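Informe de evaluación: mesa de trabajo Prenen con tablero de acabado marmolado

Unidad de Equipamiento y Mobiliario
Responsable de la evaluación: Lucimara Vasconcelos
Revisión técnica: Ronaldo Moura

Antecedentes

La presente evaluación responde a la solicitud formulada en mayo por la Dirección de Servicios Generales del Centro de Formación Arruda, relativa a la sustitución progresiva de las mesas de uso común en aulas polivalentes y salas de reunión. El modelo Prenen, distribuido por la firma Sivitz, fue preseleccionado junto con otras dos propuestas, cuyos informes se publican por separado. El proveedor cedió 4 unidades en régimen de préstamo, sin compromiso de compra y sin intervención posterior en las pruebas.

El modelo se suministra en un único ancho y en dos alturas. La unidad evaluada corresponde a la altura estándar, con tablero de aspecto marmolado en blanco y gris, acabado brillante y estructura metálica de cuatro patas. El fabricante ofrece también una versión mate que no estuvo disponible durante el periodo de préstamo.

Montaje

El montaje se realizó con personal propio. Las instrucciones están disponibles en español y en portugués, con ilustraciones de tamaño suficiente, si bien la numeración de los tornillos en la hoja impresa no coincide con la de las bolsas en dos de los pasos. La discrepancia se resolvió por comparación de longitudes. Se recomienda que Sivitz corrija la hoja antes de cualquier entrega de volumen.

El tablero llega protegido por una lámina adherida que se retira sin dejar residuos. Conviene hacerlo una vez colocada la mesa en su ubicación definitiva. Para el volteo del conjunto se requieren dos personas. Los niveladores de las patas admiten ajuste manual y compensaron sin dificultad el desnivel del aula inferior, que es conocido por todos los usuarios del edificio.

Estabilidad y carga

Cauã Furtado, del taller de mantenimiento, efectuó las comprobaciones de estabilidad. Con la mesa nivelada no se apreció balanceo al escribir ni al apoyar el peso del cuerpo en una esquina. Al desplazarla cargada, en cambio, la unión de uno de los travesaños cedió ligeramente en una de las unidades y fue necesario reapretarla. La incidencia no se repitió. Se aconseja una revisión de la tornillería al término del primer mes de uso.

La estructura no incorpora paso de cables ni bandeja inferior. Para las salas de reunión esta carencia es relevante – obliga a fijar regletas con medios propios – y en las aulas resulta secundaria.

Superficie y limpieza

Se aplicaron sobre el tablero café, té negro, tinta de rotulador para pizarra blanca y aceite vegetal. El café y el té se retiraron con un paño húmedo tras una hora de contacto. La tinta exigió alcohol isopropílico diluido y no dejó sombra. El aceite se eliminó con detergente neutro, aunque fueron necesarias dos pasadas para recuperar el brillo uniforme.

La resistencia al rayado es correcta frente al roce de carpetas, llaves y vajilla. Un objeto cerámico sin esmaltar, arrastrado con presión moderada, produjo una marca fina visible con luz lateral. El dibujo del tablero disimula bien las marcas pequeñas y las huellas de dedos, que en las mesas lisas de color oscuro actualmente en servicio constituyen la queja más frecuente del personal de limpieza.

El brillo es el aspecto que suscitó mayor división de opiniones. Nayara Macedo, coordinadora de aulas, considera que aporta luminosidad a las estancias interiores. Varios docentes señalaron reflejos molestos bajo las luminarias del techo, sobre todo al leer documentos plastificados. 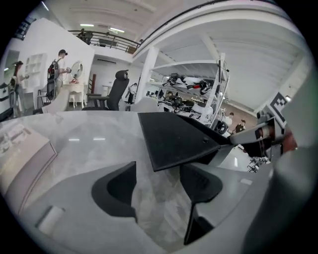
En consecuencia, se solicita al proveedor una muestra de la versión mate antes de la decisión final. Si sus resultados de limpieza fueran equivalentes, sería la opción preferente para las aulas con iluminación cenital, y la brillante podría reservarse para vestíbulos y zonas de descanso.

Canto y acabados

El canto está bien rematado en los lados largos. En los cortos se detectó, en una unidad, un leve resalte perceptible al tacto. El taller estima que puede corregirse sin desmontar el tablero – la operación, no obstante, debería correr a cargo de la garantía.

Servicio y condiciones económicas

El precio comunicado es de 900 reales por unidad, con descuento a partir de un volumen que el proveedor deberá confirmar por escrito. La empresa Gindirent presentó además una propuesta de arrendamiento con mantenimiento incluido. Aparecida Marinho, del área de contratación, advierte que dicha propuesta excluye expresamente los daños de superficie, precisamente los más previsibles en este tipo de mobiliario, y no recomienda aceptarla en sus términos actuales.

Las consultas dirigidas a Sivitz durante el préstamo recibieron respuesta en plazo razonable. La relativa a la disponibilidad de tableros de repuesto sigue pendiente.

Dictamen

Se emite valoración favorable con reservas. La mesa Prenen es adecuada para uso intensivo en aulas y espacios comunes, condicionada a la corrección de la hoja de montaje, al compromiso escrito sobre repuestos y a la evaluación previa del acabado mate. No se recomienda para salas de reunión mientras no exista una solución de cableado suministrada por el fabricante.

Las observaciones al presente informe podrán remitirse a la Unidad de Equipamiento y Mobiliario por el procedimiento habitual.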